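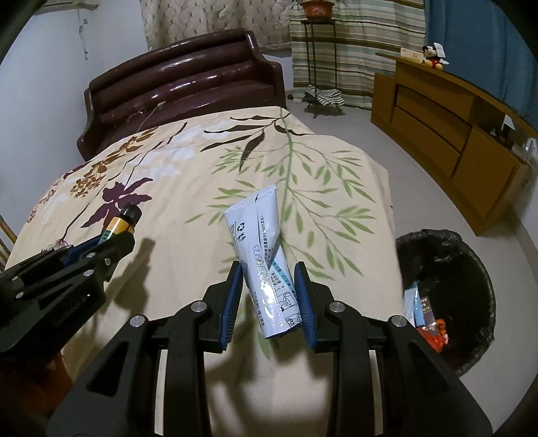
White tube with light blue stripe, crimped end up

Druden Drawer Organizer, Model 884

The Druden organizer keeps tubes, rolled packages and other small toiletries upright in a bathroom or dormitory drawer. Each unit has 15 compartments and two removable dividers. Width: 400 mm. Wash by hand with mild soap.

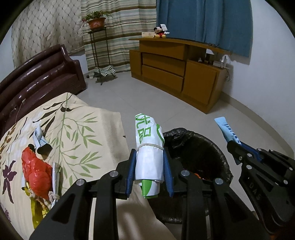
Rolled package with rubber band; light blue squeeze tube

Institutional orders ship from the Mirkerby warehouse. Replacement dividers are sold separately – please quote the model number. Prices valid from 1/10/23.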